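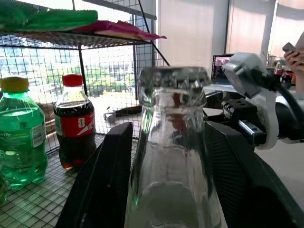 Snack and Drink Shelves: Frequently Asked Questions

Which sites does this page cover?
The break rooms at Stusberg and Pokbridge. Erkent has its own vending contract.

What goes on which level?
Bags on the upper shelf, drinks on the lower mesh level. Glass and plastic bottles may share a level.

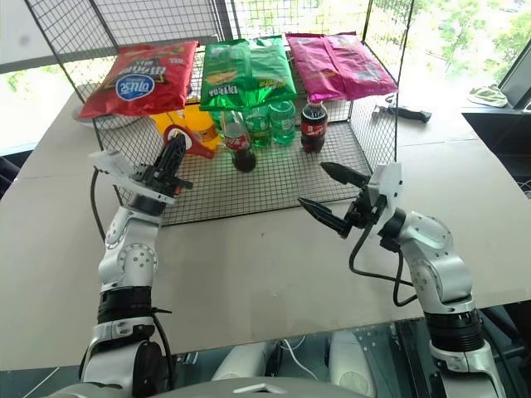
Mesh unit with chips above and drinks below.

Can chip bags be stacked?
No. Lay them side by side in a single layer. A bag may overlap the front edge slightly as long as it does not block access to the bottles.

Do bottles tip on the mesh?
Molded plastic bases have ridges and lobes that can catch on the wires. Set the bottle down vertically and turn it slightly until it sits flat -- do not slide it.

How do I open a crown cap?
With a bottle opener, kept in drawer 8. Do not use the shelf wire. Screw caps need no tool.

What is the load limit?
82 lb per unit, evenly distributed. Report bent wires to Dale Robichaud before restocking.

When are the shelves restocked?
At 2:00 p.m. on working days. Older stock moves to the front, new stock goes behind it. Check date codes on both bags and bottles.

Can I request a product?
Yes. Send the product name and container size to Mélanie Lachance. Containers over 2000 ml are not accepted. Requests received in November are handled with the January order.

Where do empties go?
Glass in the bin marked G, plastic in the bin marked P. Leave caps off -- metal caps go in the small tray next to bin G.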